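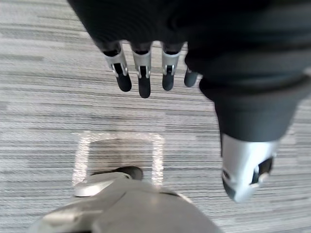

Tùng Huỳnh objected, on reading an earlier draft, that occupants do not hear a floor at all, they hear shoes and chairs, and that any question with the word "floor" in it would measure what people think of the floor's appearance. The objection was accepted in part. The wording of the questionnaire was changed before the August round, and the items now ask about footsteps, chair movement and dropped objects separately. The word "floor" occurs only in the last item, which was kept so that the answers could be compared with those from the pilot.

4.2 Floor covering and reported disturbance

Eight rooms were included, divided between the Tarnby and Hendby buildings. All eight have the same suspended ceiling and the same desk layout, but they differ in floor covering. At Tarnby the floors are vinyl on screed, apart from one room which was carpeted before the study began. At Hendby all rooms are carpeted. The comparison between buildings is therefore also a comparison between coverings, and the two effects cannot be fully separated. The carpeted room at Tarnby helps to some extent. It is smaller than the others and has a door onto the stairs, so its results are reported but are not used in the main comparison.

A total of 56 occupants took part and returned 217 completed forms. Forms were filled in at the end of the working day. The number of forms per person was uneven, and a person who was much disturbed may have been more willing to return them. A random term for the person was included in the model to allow for this. It does not correct for people who returned no forms.

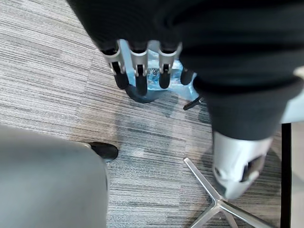 Figure 2. Grey striped carpet, Hendby.

Disturbance from footsteps was reported less often in the carpeted rooms. The difference was present in the morning and in the afternoon and did not depend on how long the respondent had worked in the building. Disturbance from chair movement showed the same direction but a weaker effect. Many of the chairs at Tarnby had been fitted with soft castors, and no record was kept of which desks they stood at, so the result for chairs should be read with care.

Disturbance from speech behaved differently. Respondents in the carpeted rooms reported more of it. A similar pattern was found in the Đồng survey, where it was put down to the loss of masking: when footsteps and chairs are quieter, speech stands out more clearly against what remains. Our data agree with this reading but cannot confirm it, as background level was logged at one position per room and the loggers at Tarnby were placed near the windows. Traffic noise is likely to have raised the values there.

Pattern and colour were not treated as variables. Several respondents at Hendby nevertheless mentioned the stripes in the free-text field, mostly in connection with cleaning and with lining up desks. One asked whether the carpet could be turned so that the stripes ran towards the window. These remarks were coded as "appearance" and left out of the disturbance score. Including them does not change the order of the rooms.

The Drarano index was calculated for each room as described in Section 3. It places the carpeted rooms together at the lower end, with the small Tarnby room among them. The index gives footsteps and speech equal weight. If the weight on speech is doubled, the gap between the buildings narrows and one of the vinyl rooms moves below two of the rooms at Hendby. We see no firm ground for preferring either weighting, and both sets of values are given in the appendix.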